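5/27/24

Went back over the Rahman listing this morning before calling Darmawan Oei. Asking price dropped in March and has not moved. The condo fee is $499 a month, which covers water, trash, the roof reserve and the hallway lighting. It does not cover the parking space, which is deeded separately and taxed on its own bill. I had missed that the first time through the disclosure packet.

Darmawan says the seller will not split the parking from the unit. Fine. I asked for the last two years of association minutes and the current reserve study. He sent the minutes within the hour. The reserve study is still with the management company, Fillus, and they charge $70 for a copy. Paid it.

The minutes mention a special assessment for the east wall, voted down once and tabled once. If it comes back, my share goes by square footage and not by unit, so the larger floor plans carry more of it. The one I am looking at is just under 1,000 square feet by the county record. The listing gives a higher figure — I assume they counted the balcony. Wrote to Darmawan asking which number the association uses. 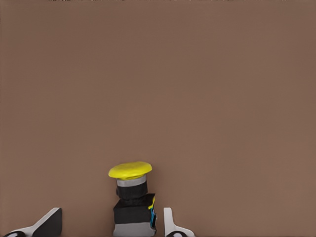

Rafia Durrani called back after lunch about the loan. The lender wants the master insurance certificate and the owner-occupancy ratio before it will lock a rate. The ratio matters more than I expected. Too many rentals and the loan gets priced as an investment, even if I live there. She will send the questionnaire to Fillus directly.

Inspection would be extra on top of the appraisal. Rafia suggested keeping the contingency at ten days. I would like longer, given how slow the paperwork has been.

Still have the Nunik building as a fallback. Lower fee by $200, older boiler, no elevator. Need to reread its bylaws on subletting tonight.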